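The slow decline of the fruit bun

I have been eating the same fruit bun for most of my adult life, and I would like to lodge a complaint.

The bakery is called Sultana, it's at the Holwood end of the shopping strip, and for as long as I've been going there it has sold one thing worth queuing for. They do pies as well, and a vanilla slice that people speak of fondly, but the bun is the thing. Dense, slightly sticky on top, enough spice that you can still taste it on the train. I used to buy two on the pretence that one was for someone else.

In August they put up a sign saying the recipe had been "refreshed". I have never in my life wanted a bun to be refreshed. A towel, yes. A web page, if you must. The new bun is taller and paler and has the texture of a bath sponge, and the glaze comes off on the bag in a single sheet, like a screen protector. It also costs 30 cents more, which I assume covers the additional air.

I raised this at the counter, politely, and was told I was the first person to mention it. I have worked in enough shops to know what that means.

So I did what any reasonable adult would do and decided to make my own. I own a kitchen scale, an oven that runs hot on the left, and a spiral-bound cookbook from a school fete, missing its back cover. The bun recipe in it calls for "a good knob" of butter and "flour to suit". It doesn't say who or what the flour is meant to suit. The oven temperature is given as "moderate", and the last instruction is "bake until done", for which I suppose I should be grateful, as the scone recipe opposite just stops.
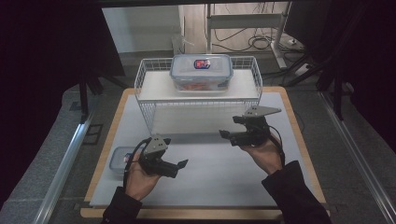
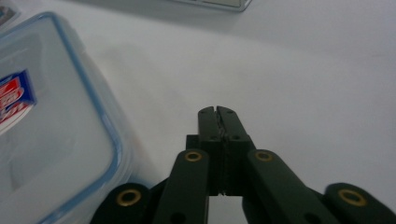
My first batch was made on a wet afternoon with the good intention of following instructions. By the second rise I had dough on both elbows and the tap, and the cookbook had closed itself for good on page 63. Shaping was the worst of it. The book wants you to roll each one under a cupped palm until the top goes tight, and mine stuck to the bench, then to me, then to the tea towel. What I needed was a broad white tabletop like the one in the photos and both hands free. My bench is a strip of laminate between the toaster and the sink, and at any given moment half of it belongs to the dish rack.

They came out of the oven looking like river stones. I ate one standing up, out of loyalty, and gave the rest a dignified burial in the green bin. The magpies got the lid open. They took one look and left it open.

Batch two was better, meaning it could be cut with a domestic knife. I'd soaked the fruit overnight in cold tea, a tip I got from the back of a Skoramier tea box, where it shared space with a competition that closed years ago. The fruit was lovely. I picked it all out and had it on porridge.

By batch three I had stopped telling people what I was doing at the weekends. But I'd bought a proper thermometer for the oven, and discovered that my "moderate" was 191 on one side and anyone's guess on the other, so I turned the tray halfway through and stood there with the light on like an expectant relative. They rose. They browned. There was a moment, with butter, when I thought I might have done it.

I hadn't, quite. The spice was wrong. The old Sultana bun had something in it I can't place - not clove, maybe cardamom, maybe just whatever was baked into those trays over the decades. I've tried mixed spice from the supermarket and a fancier one from the Cladanar market in a little tin that cost more than a sandwich. Neither is it. The tin is very nice, though, and now holds drawing pins.

Meanwhile I have kept going to the bakery, obviously. I'm aggrieved but I'm not made of stone. The vanilla slice turns out to be excellent, and I've had to accept that people were right about it for years while I stood in front of them in the queue being smug about buns.

The sign is still up. The corner has started to peel, and I've been leaving it alone.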